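빈 상판

그날 오후에 Ivone Peixoto가 연 로그는 117번째 시도에서 멈춰 있었다.
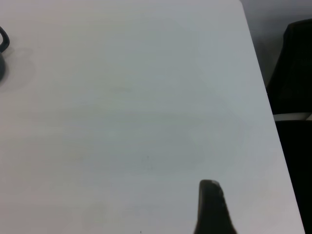

오류 코드는 없었다. 플래너는 정상 종료를 보고했고, 제어 루프도 제 주기를 지켰다. 팔은 대기 자세에서 출발해 상판 위로 내려간 다음 그대로 서 있었다. 로그의 마지막 줄에는 "목표 없음"이라고 적혀 있었다. 그 앞 줄에는 "목표 확정"이 있었다. 두 줄의 간격은 151밀리초였다.

Ivone은 의자를 당겨 앉아 재생 도구를 켰다. Rirnstead에서 받아 쓰는 도구였는데, 손목 카메라 영상과 관절 값과 인식 결과를 한 시간 축에 늘어놓는 것이 기능의 전부였다. 느렸지만 다른 팀이 만든 것보다는 믿을 만했다.

"또 그거예요?"

옆자리의 신입이 물었다. 입사한 지 두 달이 된 사람이었다.

"또 그거야."

"목표가 있다가 없어지는 거죠."

"응. 있었는지부터 봐야 해."

그녀는 시간 축을 앞으로 돌렸다. 인식 모듈은 상판 가운데 아래쪽에 물체가 하나 있다고 표시하고 있었다. 신뢰도는 문턱값을 겨우 넘었다. 경계 상자를 지우고 원본만 보니 흰 면에 흐린 얼룩이 가로로 퍼져 있을 뿐이었다.

"그냥 얼룩인데요."

"사람한테는 그렇지."

신입은 화면에 얼굴을 가까이 댔다. 한참 보다가 왼쪽 가장자리를 가리켰다.

"이 손잡이 달린 건 왜 못 잡아요? 이게 더 확실한데."

"가장자리에 잘린 건 버리게 돼 있어. 중심점이 안 나오니까."

"누가 그렇게 했어요?"

"내가."

신입은 더 묻지 않았다. Ivone은 그 필터를 넣은 날을 기억했다. 작년 11월이었고, Hornirthorpe 시연이 다음 날 아침이었다. 팔이 반쯤 보이는 접시를 향해 계속 헛손질을 해서 급하게 넣은 다섯 줄짜리 코드였다. 주석에는 "임시"라고 썼다. 시연은 무사히 끝났고 임시 코드는 그대로 남았다.

그녀는 필터를 끄고 같은 구간을 다시 돌렸다. 이번에는 후보가 둘이 되었다. 가장자리의 어두운 물체가 높은 점수로 올라왔고, 얼룩은 두 번째로 밀렸다. 플래너는 첫 번째 후보 쪽으로 경로를 뽑았다. 다만 중심점이 화면 밖에 있었으므로 경로의 끝도 추정값이었다. 팔이 실제로 그 경로를 따라갔다면 무엇을 건드렸을지 알 수 없었다.

"그럼 필터를 빼면 되는 거 아니에요?"

"빼면 접시 문제가 돌아와."

"그럼요?"

"잡으라고 하지 말고 보라고 해야지. 잘린 게 있으면 손목을 돌려서 전체를 먼저 보게."

말은 쉬웠다. 행동 트리에는 그런 노드가 없었다. 지금의 트리는 보고, 고르고, 내려가고, 쥐는 순서로만 되어 있었다. 고른 것이 의심스러울 때 다시 보러 가는 길이 없었다. 의심스럽다는 상태 자체가 정의되어 있지 않았다. 목표는 있거나 없었다.

Ivone은 종이에 상자를 몇 개 그렸다. 상자 사이에 화살표를 긋고, 되돌아오는 화살표를 하나 더 그었다. 그 화살표에 횟수 제한을 붙여야 했다. 제한이 없으면 팔은 하루 종일 두리번거릴 것이다. 그녀는 3이라고 썼다가 지우고 2라고 썼다.

Wurkeo 쪽 담당자에게서 메시지가 온 것은 네 시쯤이었다. 600회 연속 시험을 언제 시작할 수 있느냐는 내용이었다. 지난주에도 같은 내용을 받았다. 그녀는 답을 쓰다가 멈추고 신입에게 물었다.

"네가 보기엔 언제 될 것 같아?"

"저요?"

"응."

"노드 짜는 데 하루, 시험에 이틀이요."

"시뮬레이터에서?"

"아뇨, 시뮬레이터는 얼룩이 없잖아요."

Ivone은 펜을 내려놓았다. 맞는 말이었다. 시뮬레이터의 상판은 어디를 찍어도 같은 흰색이었다. 그 안에서 인식 모듈은 한 번도 틀린 적이 없었고, 그 성적표가 매주 Butkienė 보고서의 첫 장에 실렸다.

그녀는 담당자에게 사흘이라고 답했다. 그러고는 저장소를 열어 새 가지를 만들었다. 가지 이름은 "다시 보기"로 했다. 신입에게는 기록된 영상에서 물체가 없는데 후보가 나온 구간을 모두 뽑으라고 시켰다. 신입은 스크립트를 짜서 돌렸고, 저녁을 먹고 돌아오니 결과가 나와 있었다.

"495개예요."

"전부 얼룩이야?"

"아직 다 못 봤어요. 얼룩도 있고, 그림자도 있고요. 손가락 끝을 물체로 본 것도 있어요."

"자기 손가락을?"

"네. 신뢰도도 높아요."

Ivone은 그 구간 하나를 열어 보았다. 인식 모듈은 그리퍼의 검은 끝에 상자를 치고 잡을 수 있는 물체라고 적어 놓았다. 플래너는 거기까지 가는 경로를 계산했고, 이동 거리를 영으로 냈고, 도착했다고 보고했다. 그다음 쥐었다. 아무것도 없었으므로 실패로 기록되었다. 그 실패가 지금까지 쥐는 힘의 문제로 분류되어 있었다.

"힘 조절 담당이 이걸로 두 주를 썼는데."

"말해 줘야겠죠?"

"내일 아침에 내가 할게."

손가락을 가리는 마스크는 금방 만들었다. 관절 값에서 위치를 계산해 그 영역을 인식에서 빼면 되는 일이었다. 다시 보기 노드는 더 걸렸다. 손목을 어느 쪽으로 얼마나 돌릴지 정하는 부분에서 부호가 하나 뒤집혀 있어서, 처음에는 물체를 더 화면 밖으로 밀어냈다. 그것을 찾는 데 한 시간이 들었다.

신입은 아홉 시에 먼저 나갔다. Ivone은 노드를 올리고 속도 제한을 절반으로 낮춘 뒤 시험을 걸었다. 118번째 시도였다. 팔이 내려가다가 중간에서 멈췄다. 로그에 새 줄이 찍혔다.

"목표 불확실. 다시 봄. 1/2."

손목이 왼쪽으로 천천히 돌기 시작했다. 그녀는 비상 정지 버튼에 손을 올린 채 다음 줄을 기다렸다.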